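September 23, 2023

So I finally got to the open day at Drirville! I'd missed the one in May (sick kid, flat battery, don't ask) and had been sulking about it ever since. For anyone who hasn't heard me bang on about it, Drirville is the old linen warehouse out past the rail yards, and these days it's full of furnished practice rooms where they run courses in housekeeping, home help and general getting-your-life-in-order. Once or twice a year they open the doors and you can wander about with a paper cup of tea and poke your nose into everything.

Parking was a nightmare, as always. I ended up behind the tile shop and walked.

The sign at the front said 3000 square metres, and my feet believed it. You start in the laundry hall, where Aranka Szilágyi was showing people how to fold a fitted sheet. I've watched that done probably a hundred times in my life and I still came away with a ball of fabric under my arm. She was lovely about it. Then it's up the ramp, past the sewing room (closed, boo) and into the corridor with the bedrooms.

I thought the bedrooms would be the dull part and I stayed there longest. The one I liked best was set up for the tidying course, with the bed covered in snack rubbish and the bin waiting right beside it. It looked so much like my eldest's room that I felt a bit told off.

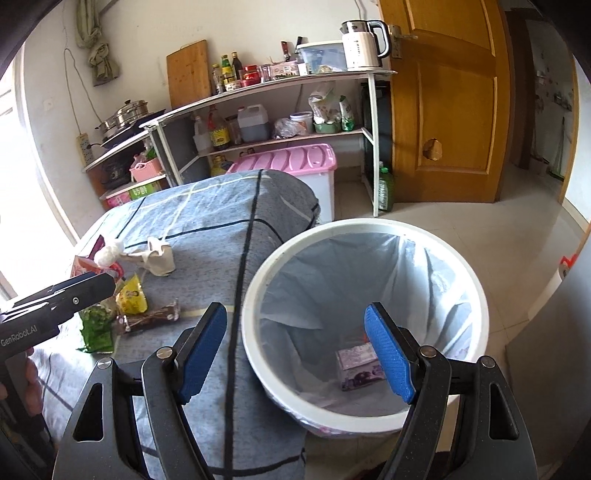
*Bin beside the bed, and still plenty to go in it.*

Katalin Juhász runs the course, and she talked us through how she teaches it. Rubbish comes first, before you touch a single piece of clothing or even think about the sheets. You bring the bin to the bed as well. Don't carry things across the room to it two at a time, because that's how you end up reading an old magazine in the hallway. I'm guilty of this. I asked her about lining the bin and she said she likes a bag you can see through, so you notice when something has gone in that shouldn't have (she once fished out a set of keys, she told us, and a hearing aid!).

She also has strong feelings about tissues. Pick those up early, then wash your hands, then keep going. A woman next to me was writing all this down in a tiny notebook and I wished I'd brought one.

What got me was how ordinary the mess was. Wrappers, a strawberry drink carton on its side, a fluffy lavender cloth bunched up behind it, all over a nice blue plaid sheet. Katalin's rule for drink cartons is to pick them up level, whatever you think is left inside, and I'll be passing that one on at home. Her rule for little wrappers is to look twice, since the tiny shiny ones are what you find with your bare foot at midnight.

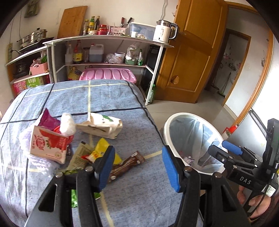 ## Downstairs again, and the stalls

By then I needed to sit down, so I had a cheese scone in the canteen (good, a little dry) and then went round the stalls. There were three worth stopping at. Brullell had storage boxes in the most gorgeous mustard colour, and I bought one I have no place for. Ceteck had shelving, which my husband would have liked and I walked past fairly quickly. And the Juhász table, run by Katalin's family, had secondhand bedding by the kilo. I got two pillowcases and a flannelette sheet that smells of somebody's nice cupboard.

The fellow on the door reckoned nearly 700 people had come through by mid-afternoon. It didn't feel crowded upstairs, but the scone line was another matter.

If you're going next time, wear flat shoes, bring coins for the stalls and do the bedrooms before lunch. I'm going back for the sewing room, and I've put my name down for Katalin's short course, three evenings. My eldest has been put down for it too. I haven't told him yet.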